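Apfelzeit in der Teeküche - was jetzt wichtig ist

Kurz und schnell, weil ich gleich wieder los muss: die Äpfel sind da. Rot, rund, leicht gesprenkelt.
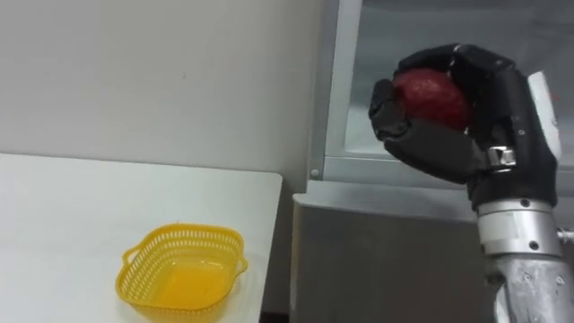 Wo stehen die Kisten?

Im Flur vor der Teeküche, linke Seite. Die Steigen bitte stehen lassen, wo sie sind, auch wenn es eng wird. Wer mit dem Servierwagen durch muss: kurz schieben, wieder zurückschieben. Die Tür zum Treppenhaus bleibt frei, das hatten wir letztes Jahr schon mal und es gab Ärger mit der Hausverwaltung.

Insgesamt 5 Kisten sind in den Flur gekommen, zwei davon zum Sofortessen, der Rest ist Lagerware und kommt in den Keller, sobald jemand den Schlüssel findet. Der hängt nicht am Haken. Wer ihn hat, bitte bei Ju-won Hyun abgeben, auch anonym ins Fach legen ist ok.

Woher kommen sie?

Wie im letzten Herbst vom Hof Surklow. Die Sorte wusste der Fahrer nicht genau, auf dem Lieferschein steht nur "Tafelapfel rot, gemischt". Geschmacklich eher süß, bisschen Säure hinten raus, knackig. Meine Meinung. Ross Dalgleish findet sie zu mehlig, aber der isst Äpfel auch erst nach einer Woche auf der Heizung.

Gespritzt sind sie laut Hof wenig, waschen bitte trotzdem. Lauwarmes Wasser, mit der Hand abreiben, abtrocknen. Kein Spüli! Gab im letzten Jahr eine Schüssel, die nach Zitrone schmeckte und die niemand mehr essen wollte.

Druckstellen

Wichtigster Punkt, deshalb etwas länger. Ein Apfel sieht robust aus, ist er aber nicht. Einmal mit dem Daumen fest reingedrückt und am nächsten Tag ist da ein brauner Fleck. Also beim Rausnehmen:

Mit der ganzen Hand greifen, Finger locker drumrum, nicht mit den Fingerspitzen kneifen.
Nicht durch die Kiste wühlen, von oben nehmen.
Nicht testweise drücken und wieder zurücklegen.
Hinlegen, nicht fallen lassen. Auch nicht aus 2 Zentimetern "nur so rein".
Den Stiel dranlassen. Wo er rausgerissen ist, fault es zuerst.

Äpfel mit Druckstelle sind nicht schlecht, die gehen nur nicht ins Lager. Dafür steht neben dem Kühlschrank die blaue Schüssel. Alles was da drin liegt, kommt in den Kuchen oder ins Mus. Faules bitte gleich in den Biomüll und nicht in die blaue Schüssel, auch nicht "nur ein kleines bisschen faul".

Lagern

Kühl, dunkel, nicht zu trocken. Im Keller nebeneinander legen, möglichst so, dass sie sich nicht berühren, Stiel nach oben. Zeitungspapier drunter, wir haben noch einen Stapel im Regal hinter der Tür. Einmal die Woche durchsehen und aussortieren, Liste hängt unten aus, bisher stehen genau zwei Namen drauf und einer davon ist meiner.

Nicht neben Kartoffeln! Nicht neben Möhren! Äpfel geben Reifegas ab, die Kartoffeln fangen davon schneller an zu keimen und die Möhren können bitter werden. Bananen im Obstkorb werden neben Äpfeln auch sehr schnell braun, also getrennte Schalen. Umgekehrt praktisch: wer eine harte Avocado hat, mit einem Apfel in die Papiertüte, zwei Tage warten.

Wer seine Äpfel mit nach Hause nimmt und keinen Keller hat - Gemüsefach geht gut, in einer Tüte mit ein paar Löchern.

Mus-Nachmittag

Wir kochen wieder ein, und zwar in der großen Küche im Erdgeschoss, ab 15 Uhr. Termin hängt am Brett, ich trag ihn ein sobald die Küche bestätigt ist. Gebraucht werden noch:

Sparschäler (wir haben 3, einer ist stumpf)
Schraubgläser mit Deckel, sauber, ohne Gurkengeruch
ein großer Topf mit dickem Boden
die flotte Lotte, die jemand nach dem letzten Mal mitgenommen hat

Rezept bleibt wie gehabt. Äpfel schälen, vierteln, Kerngehäuse raus, mit einem Schluck Wasser und etwas Zitronensaft in den Topf, Deckel drauf, weich kochen, durchdrehen. Zucker erst am Ende und erst nach dem Probieren, bei den roten braucht es meistens fast keinen. Zimt getrennt, ein Topf mit, einer ohne. Heiß in die Gläser, Deckel drauf, fertig. Bitte beschriften, Inhalt und Monat reichen. Im Dezember stand im Schrank ein Glas mit "lecker", das half nicht weiter.

Ju-won bringt diesmal zusätzlich ein Blech für Apfelringe mit. In dünne Scheiben schneiden, bei niedriger Temperatur in den Ofen, Tür einen Spalt auf, Kochlöffel dazwischen. Dauert ewig, riecht aber sehr gut.

Schalen nicht wegwerfen, wer mag kocht daraus Tee. Oder in den Kompost, der im Hof ist wieder auf.

Wer bekommt wieviel?

Keine Liste dieses Mal. Nehmt, was ihr esst. Wer eine ganze Tüte für die Familie will, wartet bitte bis zum Nachmittag, damit die Spätschicht auch noch was abbekommt. Letztes Jahr war um 11 alles leer und ich durfte mir das dann anhören.

Spendendose steht auf der Mikrowelle. Kein Muss, hilft aber bei der nächsten Lieferung. Scheine bitte falten, der Schlitz ist schmal.

Noch schnell

Messer nach dem Schneiden abwaschen und zurück in den Block, nicht in die Spüle legen. Das Brett mit der Kerbe ist für Obst, das andere ist für Zwiebeln und das schmeckt man auch. Kerngehäuse nicht ins Waschbecken. Und wer Birnen übrig hat: immer her damit, Ross will Chutney probieren und sucht noch ein Rezept ohne Rosinen.

Fragen an mich oder an Ju-won, am besten vormittgas, nachmittags sind wir meist unten im Keller und da ist kein Empfang.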